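# Shared Kitchens in Student Residences: Use, Waiting Times and Care of Common Equipment

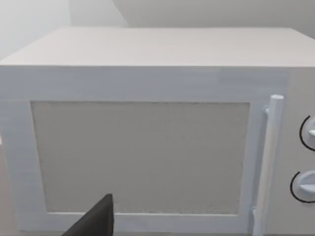 *Figure 1. White microwave oven (rendered view).*

Report submitted by Hiu-tung Chang, Chi-keung Tsai and Yee-man Tsang
Supervisor: Gaétan Chisholm
2025-04-28

## 1. Background

Kokkinos Hall and Peltov Hall provide study bedrooms with shared kitchens on each floor. Residents of both halls had raised the matter of evening queues at floor meetings, and the Residence Office agreed that a student group might examine it as part of the second-year project module. The Office supplied the floor plans and a copy of the current kitchen rules. It took no part in the choice of questions or in the writing of this report.

The project set out to establish when the kitchens are most heavily used, which equipment residents wait for, and whether the present cleaning rota is understood by those expected to follow it.

## 2. Method

A short questionnaire was sent to all residents of the two halls in April. It was answered by 322 residents. Participants were also invited to keep a kitchen diary, recording the time of each visit, the equipment used and any wait. The diaries yielded 2,582 separate entries. Diary entries without a time were left out before that total was taken.

Longer interviews were held with two floor representatives, one from each hall. Tzu-hsuan Ko of the Residence Office read the questions in advance and asked that room numbers be removed, which was done.

## 3. Findings

### 3.1 Times of use

Use was heaviest between six and eight in the evening in both halls. Peltov Hall showed a second, smaller peak late at night, which its floor representative linked to the closing time of the library. Mornings were quiet. Many residents reported eating breakfast in their rooms.

### 3.2 Waiting

The hob was the item most often waited for, followed by the microwave oven and the sink. Waits for the microwave were short but frequent. Waits for the hob were longer, and several diarists wrote that they had given up and returned later. The sink was mentioned mainly where washing-up had been left by others.

### 3.3 The cleaning rota

Of those who answered the questionnaire, 73 stated that they had never seen the rota for their floor. In Kokkinos Hall it is placed inside a cupboard door. In Peltov Hall it is sent by email at the start of term, and residents who arrive later do not receive it.

## 4. Recommendations

1. The rota should be displayed on the kitchen wall in both halls and reissued to late arrivals.
2. Residents should be asked to clear the sink before leaving the kitchen.
3. The Residence Office should consider a second microwave oven on the floors with the longest evening queues.
4. Floor representatives should be given one point of contact for reporting faults.

## 5. Limits of the study

Diaries were kept by those willing to do so, and heavy users of the kitchens are likely to be over-represented. The survey covered one month only, and use in the examination period may differ. Fladon House, which has private kitchens, was not included.

## Acknowledgements

The authors thank the residents who kept diaries and the two floor representatives for their time. The raw entries are held by the supervisor and will be destroyed after the module has been assessed.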